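**Saturday, August 14, 2021**

This is my report for the summer build credit. I worked on it in the shared workshop on Arnham Street with Njoroge Tanui, who did most of the wiring while I did most of the printing (and most of the reprinting!). We called the project Kinyua and we built a pair of hand-held grippers that you wear and use to do little household jobs, so that the recordings can later teach an arm to do them. Our first real job was a cloth and a white caddy with a tall handle.

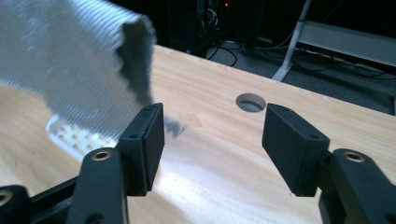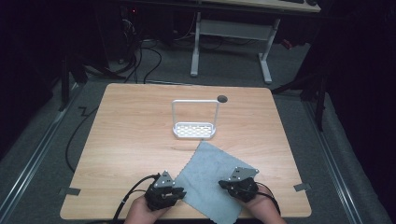
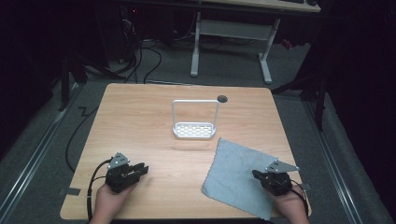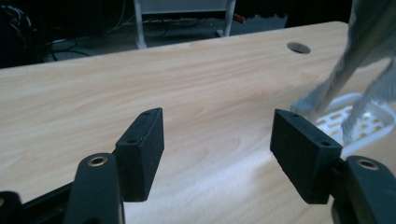 ## What we were trying to do

The job sounds silly when you say it out loud. Pick up the gray cloth, bring it over to the caddy, get it hung over the handle, let go. I picked it because I do it at home every night after the dishes and figured it would take us an afternoon. It took most of the summer, and I'm still not totally happy with the letting-go part.

Cloth is just mean to work with. A block stays a block wherever you grab it, but with a cloth you pinch a corner and the other three go off and do their own thing. I think that's why I got so into it.

## Building the grippers

The arms and pads are black printed parts, and the joints turn in brass bushings that we pressed in with a soldering iron and a lot of patience. My first set of arms came out too tight, and when I sanded them they got wobbly, so I printed them again with a bit more room around the holes. Second set was great!

The pads are plain flat blocks held on with screws. I had a whole plan for rubber ridges, but Njoroge said to try flat ones first and see how bad they were. They weren't bad. I'd still like to try the ridges in January when I have workshop time again.

On top of each gripper there's a triangular metal plate with small holes in it. We cut those from scrap on the workshop's Cerov saw, and I filed the corners by hand because I kept catching my sleeve on them. Each side has its own cable, and I won't pretend the cables are tidy. One of my notes from the second week just says "stepped on it again."

## Recording

We saved everything with a little program Njoroge wrote, which he named Fuvari after his old cat. It starts both sides and the head camera together and stamps each clip with a number. By the end we had 1,018 clips. I went through all of them on my laptop (do not do this in one weekend) and threw out 113, mostly ones where I'd started moving before the cameras did, plus a bunch where I forgot the cloth and just sort of waved.

After the cleanup I sorted what was left by how the cloth started out: flat, rumpled, or already in a heap. I'd meant to keep those groups even, but I got lazy about making heaps and the flat pile is way bigger. If you're doing something like this, write the starting position down before each clip. I had to guess at some of mine later and that was a pain.

## Money

I set aside 65 dollars for filament, bushings and screws, and we went over it a little when I had to redo the arms. The metal was free, and Njoroge already had the cables in a box.

## Things I'd change

- Strain relief on both cables, right where they leave the gripper. I lost a whole evening to a loose plug.
- Lighter arms. My wrists were done after an hour, and I started dropping corners.
- A second kind of cloth. Everything we have is soft and gray, and I'd love to see how a stiff dish towel goes.
- A better name for the clip folders than "new", "new2" and "new2good" – those were mine, sorry Njoroge.

The print files and the clip list are on the workshop drive under Kinyua, and I'll add the pad drawings once I've fixed the hole spacing.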